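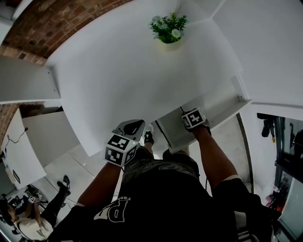
Right, I've finally started sorting Gran's recipe cuttings and I'm having the best time. A thread!

There are 964 of them. Newspaper, backs of envelopes, one on a bus timetable. She kept the lot in biscuit tins and never once put them in order.

So far: 58 kinds of fruit cake. Fifty-eight! Most differ by a spoonful of treacle, and she's written a verdict on every one. "Dry." "Dry again." "Good, but Angus had thirds so none left to judge."

Best find yet is a marrow and ginger jam from the Grasumton parish magazine. I made it last night and it's gorgeous on toast - sharp, sticky, a bit like marmalade.

My method, for anyone doing the same: one pile for sweet, one for savoury, one for "what on earth". I photograph both sides before anything goes in a folder, as the backs are half the fun (old adverts for corsets!).

Hayley Rudd has asked for the parkin, so I'll type that up next. It wants nine days in a tin before you cut it - start now if you fancy it for November.

Does anyone know what "a Dokel of suet" means? It's in three of the puddings and I'm stumped.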